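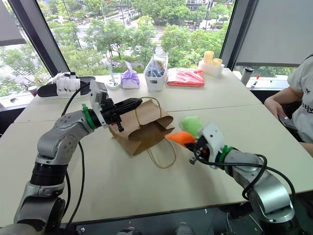
I came to Bornel with low expectations. I'd bounced off the last two strategy games I bought, and the trailer was mostly a man in a cloak looking at a lake. Well, I finished it on Tuesday night and then started again straight away, so that tells you how wrong I was.

You play a surveyor sent to draw up the borders of Brurnden, a soggy valley that three families all say belongs to them. Each turn is a week. You walk the land, put down markers, listen to people shouting about sheep, and then send your map to the capital. The Flaretti family have the money, and the Gebremichael clan have the high ground and very long memories. The third lot mostly have goats (I sided with them both times).

The map drawing is lovely. You drag the line yourself, and the game remembers every wobble. I cut a corner off an orchard in week four because I was in a hurry, and in July the owner turned up at my tent with his brothers and a copy of my own map. I had to give up a whole season sorting it out!
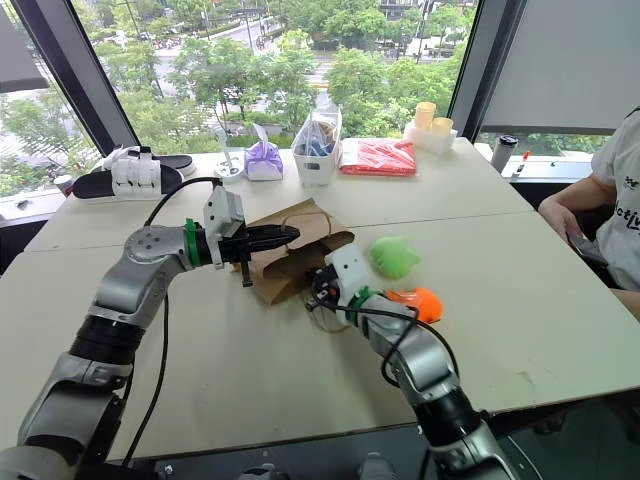 Two arms, one long white table.

Combat is the weak bit. There isn't much of it, thank goodness, but when it comes you're shoved on to a little grid with four soldiers who all do much the same thing. I put it down to easy after the second fight and never put it back up. The menus could do with some love too — selling spare rope takes more clicks than founding a village.
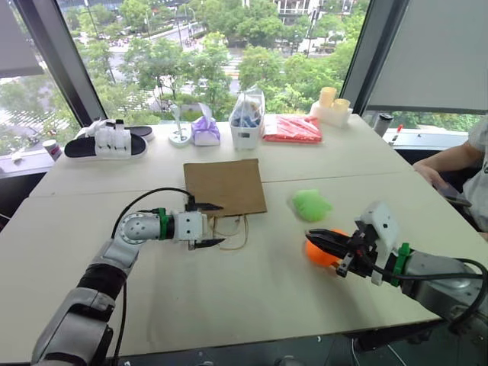
The writing makes up for a lot of that. Benedito Queiroz did the script, and he's very good at people who are being polite while they're furious. There's a dinner with the Flarettis that goes on for ages and I didn't skip a line. The music is mostly one sad accordion, and I still have it in my head.

My first run took almost 15 hours and ended with a score of 3,145, which the game called "adequate". The second is sitting at 961 and I've already upset the goat people, so I may have to reload. If you like slow games with a bit of bite, buy it. If you're after big battles, wait for a sale, or borrow it from a friend who's stuck on the orchard.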